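Startseite » Ratgeber » Ordnung
Den Basteltisch aufräumen - und zwar so, dass es auch hält

Von Mitali Sarkar

Wer gern bastelt, kennt das ja: Am Sonntagabend ist der Tisch voll, und am Montag mag man gar nicht mehr hinschauen. Bei mir war das jahrelang so, bis ich mir im Oktober endlich einen festen Ablauf angewöhnt habe.

Schritt 1: Alles Papier kommt zuerst weg. Große Bögen flach in die Mappe, Reste in einen Umschlag.

Schritt 2: Kleinteile bleiben noch liegen und werden in eine Reihe gelegt, Stifte und alles Längliche wandern aufrecht in einen Becher. Ein ganz einfacher aus Plastik reicht völlig!

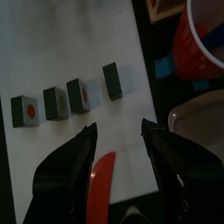
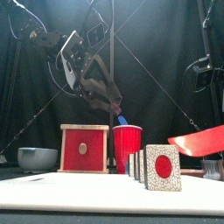
Oben kleine Klötzchen in einer Reihe, unten der rote Becher

Schritt 3: Jetzt die Klebstoffe prüfen. Deckel fest zu, Tuben mit der Öffnung nach oben lagern - eingetrocknete bitte gleich aussortieren, auch wenn es schwerfällt.

Schritt 4: Den Tisch mit lauwarmem Wasser und einem Tropfen Spülmittel abwischen und gut trocknen lassen.

Ich stelle mir dafür den Küchenwecker auf 12 Minuten und koche mir danach in aller Ruhe einen Tee.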